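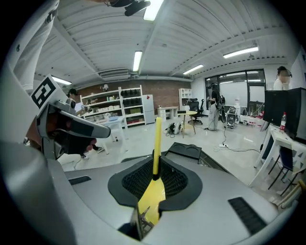
Section 5. Setting Up the Druka Room Dehumidifier

Read this section before plugging the unit in for the first time. It applies to both the floor model and the wall model.

5.1 Choosing a spot

1. Pick a level floor away from curtains and bedding.
2. Leave 8 inches of clearance on every side.
3. Keep the doors and windows of the room closed while the unit runs.

CAUTION: Do not use an extension cord. Plug directly into a grounded outlet.

5.2 First start

1. Stand the unit upright for two hours before switching it on.
2. Pull out the water tank, check that the float moves freely, and push the tank back until it clicks.
3. Press POWER. The fan starts at low speed.
4. Press the + or - button to set the humidity level you want.

Note: The compressor may wait five minutes before it starts. The Tank light stays off during this time.

5.3 Continuous draining

1. Switch the unit off and unplug it.
2. Remove the rubber cap from the drain port at the back.
3. Screw on the hose, hand tight.
4. Run the hose downhill to a floor drain with no kinks or loops.

CAUTION: Do not run the hose outdoors in freezing weather.

Note: The Skenska hose kit fits this port without an adapter. Keep the rubber cap. You will need it again if you go back to using the tank.

For filter cleaning, see Section 8.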